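# Straight-sided cup

A **straight-sided cup** (also *cylinder cup*, *tumbler cup* or, in older trade lists, *can*) is a small open vessel whose wall rises from the base with little or no taper. It has no stem and in most forms no handle. The type is used for drinking, for dry storage on desks and shelves, and for measuring out loose goods in the kitchen. It is distinguished from the beaker, which flares toward the rim, and from the canister, which has a fitted lid.

## Form

The body is a cylinder closed at one end. In thrown and molded pieces the wall meets the base in a short curve, called the heel, and in pressed or cut pieces the two meet at a hard corner. The rim may be left square, rounded over, or rolled outward into a bead. A rolled rim is stiffer and easier to pick up by the edge, but it collects residue on its underside.

Proportion varies by use. Drinking cups are usually taller than they are wide. Cups meant for pins, clips, salt or tea bags are closer to square in profile, so that a finger and thumb can reach the bottom. 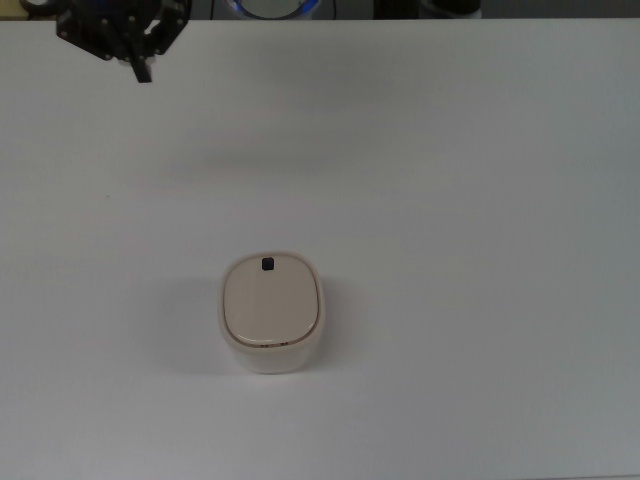 Stability depends on the width of the base, the weight of the wall and the flatness of the surface below. A cup of this type has a low center of gravity when empty only if the base is thicker than the wall, and makers often add material there. Small containers are generally finished in undyed or pale glazes and colors, and a cream-colored one on a plain white tabletop is a common pairing in both domestic and work settings. The low contrast between the two has a practical drawback - the cup is easily overlooked and knocked by a sleeve.

## Materials

Straight-sided cups are made in earthenware, stoneware, porcelain, glass, enameled steel, bamboo fiber, paper and a range of plastics. Earthenware is porous and has to be glazed inside if it is to hold liquid. Stoneware is fired hotter and takes a matte glaze well. Paper cups are nearly always tapered so that they release from one another in the stack; a truly cylindrical paper cup is built as a tube with a separate disk for the bottom.

The potter Siamak Jafarzadeh, who worked at Biltcombe, separated the type into "open" and "closed" cylinders according to whether the wall leaned out or in by more than 2 degrees. The division is used in the Salazar catalog of tableware but has not been taken up widely.

## Color

Cream, beige, bone and ivory are trade names for overlapping shades, and no fixed boundary separates them. The Setex color card lists 10 of them. In ceramics the tint comes from iron in the clay or glaze, and in plastics from added pigment.

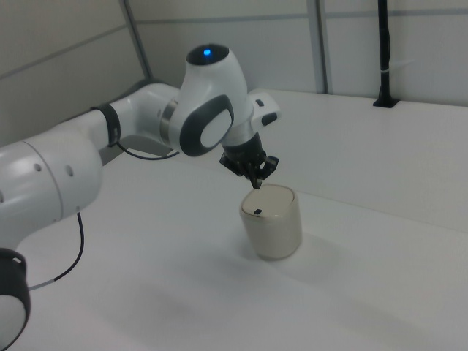

Perceived shade depends heavily on the surroundings. Warm pale colors look darker beside a bright neutral surface and lighter beside wood or dark cloth. A beige cylindrical container set on a white table, for example, shows its tint more plainly than it would on a tan one, and buyers comparing samples are usually told to lay them on white for this purpose. Replacement pieces are matched in daylight, near a window, with the old and new cups side by side.

## Handling

A cup without a handle is picked up in one of two ways:

- **Side hold.** The fingers close on the outside of the wall. This is the normal hold for drinking.
- **Rim hold.** The cup is pinched at the edge, with one finger inside the opening. It is used for clearing tables and for lifting cups out of a tight row.

The rim hold is discouraged in food service, where the inside of a clean cup should not be touched. It remains usual for cups that hold stationery or hardware.

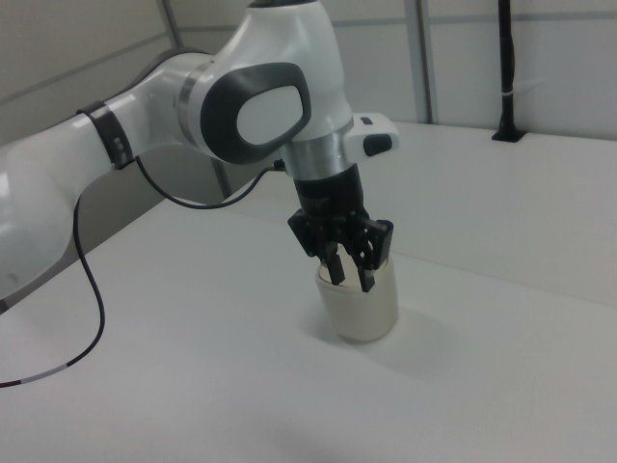 *A cream-colored cylindrical cup on a white tabletop, with two gripper fingertips inside the opening.*

## Storage and stacking

Cylinders do not nest. Two cups of equal diameter can be stacked only rim to base, and the pile becomes unsteady quickly unless the base is stepped to sit inside the rim below. The Prarska pattern, drawn by Ibrahim Oyelaran, uses a step of this kind with a drop of 2 millimeters. Plain cups are stored upright in rows or inverted on a liner. Inverting keeps dust out but can trap moisture in a cup that has not dried fully.

For shelf planning, a clearance of 40 millimeters above the rim is enough for a side hold. A rim hold from above needs more, and open shelving or a shallow drawer is preferred.

## Care

Glazed and glass cups can be washed by hand or machine. The inner corner at the base is the part most often missed, and a bottle brush reaches it better than a cloth. Pale interiors stain from tea and coffee; a paste of baking soda and water removes most marks. Bamboo fiber should not be soaked or microwaved.

## See also

- Beaker (drinkware)
- Canister
- Pencil cup
- Ramekin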